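Ticket 1858 - Booking confirmations arriving twice
Opened by: Nerys Sayce
Handled by: Gwion Gape, Gelari support
Status: Resolved

Hello Gelari folks, and thank you for being so kind last time! I run the sign-ups for our cooking classes, and since the update in March every family gets two confirmation emails, a minute or so apart. They're very sweet about it, but a few have paid twice thinking they'd booked twice, and I've spent most of my evenings sending refunds.

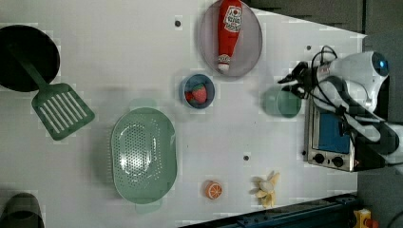
I've tried logging out and back in, and I've turned the "send copy" switch off and on again - no change, I'm afraid. Our old Stenar mailing list is still connected, in case that matters.

Gwion, 9:40 am
Hi Nerys, what a nuisance, and thank you for such a careful write-up. I looked at your outgoing log and found 584 messages for 292 bookings, so every single one is doubled. I suspect Stenar is sending its own confirmation alongside ours.
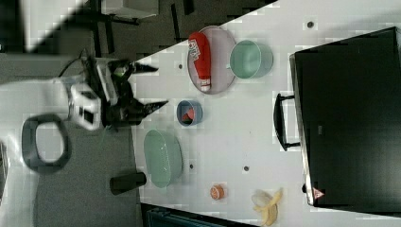 Do I need to delete the Stenar list to stop the second email?
Please keep it, as your older contacts live there. Go to Connections, open Stenar, and untick "Notify on new booking." Then save, and wait 12 minutes for it to sync.

Nerys, 2:15 pm
Done, and I made a pretend booking under Myfanwy Prosser's name (she's used to me by now). Two emails again, sadly. I did wait the full 12 minutes, with a cup of tea.

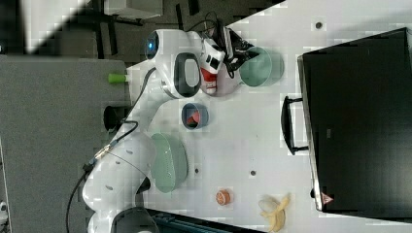 Gwion, 3:05 pm
My mistake, Nerys - there was a second rule, number 21, left over from your trial account. Hacer Taşdemir on our team has removed it. Could you try once more?

Nerys, 3:30 pm
One email! Myfanwy says thank you too. Please close this whenever you like.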